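Incidencia 154 — Sistema de vigilancia de radar Lorkura, puesto de Gremano
Estado: cerrada
Abierta por: Larasati Hidayat, mantenimiento de defensa aérea
Prioridad: alta
Fecha de apertura: Nov 28, 2022

Síntoma
La consola del operador pierde la traza del blanco cuando la antena pasa por el sector norte. La pérdida dura nueve segundos y después la traza vuelve sola, pero con un número nuevo. El operador debe entonces asignar otra vez la identificación a mano. En el ejercicio de junio no teníamos este problema, o por lo menos no está escrito en el diario del puesto.

Mensaje en la consola:
TRK-LOST / SECTOR N / SIN CORRELACIÓN

Primera revisión
He reiniciado el procesador de señal y la consola, en este orden. El mensaje volvió en la primera vuelta de la antena. He cambiado el cable de datos entre el armario y la consola por el cable de reserva y el resultado es el mismo. La tensión de alimentación está dentro del margen del manual. No he tocado los filtros de ecos fijos porque para eso hace falta autorización del escalón superior — la he pedido el mismo día.

Respuesta del soporte Craddock
Nos piden el registro completo del procesador y la versión del programa. Enviado. La versión instalada es la misma que en los otros puestos de la red, y en ellos no se ve la pérdida. El técnico propone mirar la parte mecánica: el anillo rozante, las escobillas y el conector del codificador de posición.
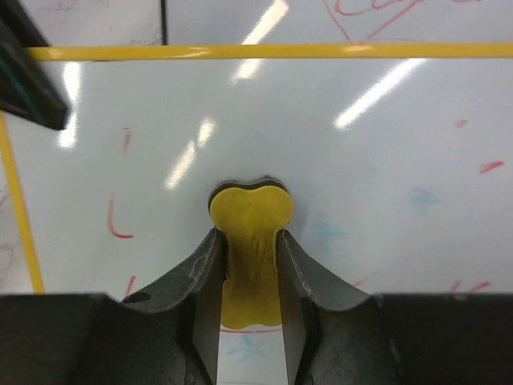
El codificador de posición le dice al procesador hacia dónde mira la antena en cada momento. Si falta esta señal, el procesador no sabe en qué sector colocar el eco y prefiere borrar la traza. Para sacar el conector hay que sujetarlo por los dos lados con la misma fuerza, como los dos dedos oscuros de la pinza en la foto, que tienen entre ellos la pieza amarilla. Yo lo había sacado tirando de un lado solo y eso no es correcto, lo escribo para el compañero que venga después. El conector tenía un contacto un poco hundido. Con la antena parada hacía contacto; con la antena en giro, no siempre.

Segunda revisión
He cambiado el conector por uno nuevo del lote Skoriter, con la antena bloqueada y el transmisor apagado. Después he comprobado la referencia de norte con el procedimiento habitual. Salió una diferencia pequeña y la he corregido en la tabla de ajuste. La autorización para los filtros llegó más tarde y no la hemos usado.

Prueba
La antena ha girado más de 2.000 vueltas con el transmisor en potencia reducida. El contador marcaba 2.013 al parar. Ninguna traza perdida en el sector norte y ningún cambio de número. El operador de turno ha firmado la hoja.

Pendiente
— Pedir otro conector de reserva, el almacén se ha quedado sin ninguno.
— Corregir en el manual local la página del codificador: el dibujo muestra el modelo anterior.
— Craddock quiere recibir el conector viejo. Está en una bolsa con etiqueta, en el cajón del armario de herramientas.

Nota de cierre
Cierro la incidencia con el acuerdo del jefe de puesto. Si el mensaje TRK-LOST aparece otra vez en cualquier sector, les ruego abrir una incidencia nueva y citar el número de esta.

L. Hidayat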